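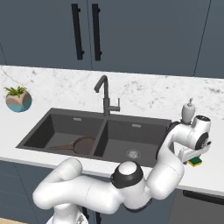
Trakutach: frequently asked questions

What is Trakutach?
Trakutach is a method for teaching one robot arm several kitchen tasks in simulation. The tasks use small household things, for example a sponge or a utensil, on the counter beside a double sink. Diane Arsenault started the work at Umia and still answers most of the mails.

How many demonstrations does it need?
We used 400 demonstrations in total, all made by people steering the simulated arm. With 100 of them the policy already learns to grasp, but it often lets go too early.

What is the main result?
On 229 test runs with new object positions, the policy finished 70 per cent. Marty, our older baseline, was trained on the same data and stayed clearly behind – mostly on thin handles.

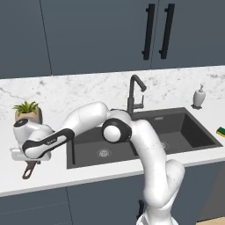
Can I train it on my own computer?
One modern graphics card is enough if you make the batch size smaller. Training then takes longer, so please save checkpoints often.

Is Ultico the same thing?
No. Ultico is the tool which we use to replay and label the runs. You can use Trakutach without it, but the label files must have the same format.

Has it been tested on a real arm?
Not yet. All numbers on this page come from simulation.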